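Housekeeping Skills, Unit 6: Care of Stone-Look Floors
Handout for the practical room, teacher Begoñe Segura

Grey floor with a marble pattern shows light very strongly. Look for the white streaks of the ceiling lamps before you start.
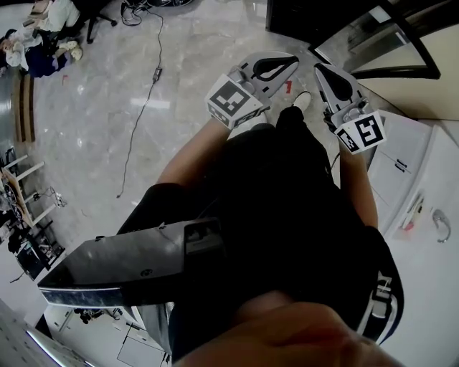 1. Before the mop

Pick up first, clean later. Cables are the most common problem in our room. Unplug at the wall, wind the cable in wide loops and put it on the shelf with its adapter. Do not pull a cable out of a tangle, open it with the hands. Bags and cases go on the table.

2. Dry work

Use the soft broom, then the flat dust cloth. Go from the far wall to the door. Sand scratches the shine, so please do not skip the corners.

3. Wet work

Mix 3 caps of Dastovo in the bucket of cool water. Wring the mop well. Work in small areas and change the water when it is grey. Never use vinegar or lemon on real marble. On tile with a marble print the rule is less strict, but in this course we keep it the same.

4. Shoes

Soles must be clean. Overshoes are in the closet of room 232.

For the next class: read the Huet sheet on stone and tile, and bring your own gloves.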